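Category: Software > Perception & Grasp Planning

mayu_y
Has anyone gotten stable instance masks on thin utensils that overlap? I'm using the Nerkov segmenter on wrist views, 207 clips of putting utensils into a holder. Forks come out fine. Chopsticks get merged wherever one crosses another, and then the planner picks a grasp axis between them.
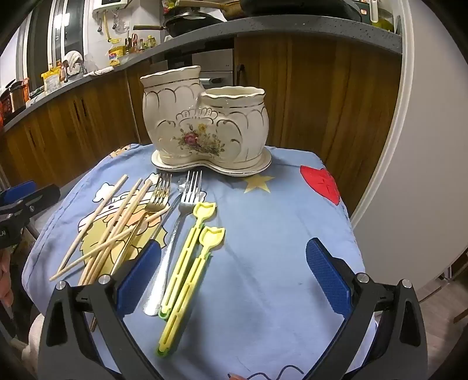

Typical start state. The crossing chopstick reaches over the neck of the gold fork.

tobler
What does the printed cloth do to it? I'd expect the cartoon under the forks to pull the mask edges.

mayu_y
A little. The star by the saucer gets proposed as an object in some clips, but a depth check removes it. The merging is worse.

gridlock400
Skip masks for sticks. Fit line segments, cluster by angle, grasp the one on top. The angle there is different enough to split.

tobler
Disagree. Two of those lie nearly side by side, so angle clustering gives you one stick. You need endpoints too.

gridlock400
Fine – endpoints too. Still cheaper than retraining.

mayu_y
Tried segments on 3 clips tonight. The crossing stick separates, the side-by-side pair doesn't. Will add endpoints and post the config.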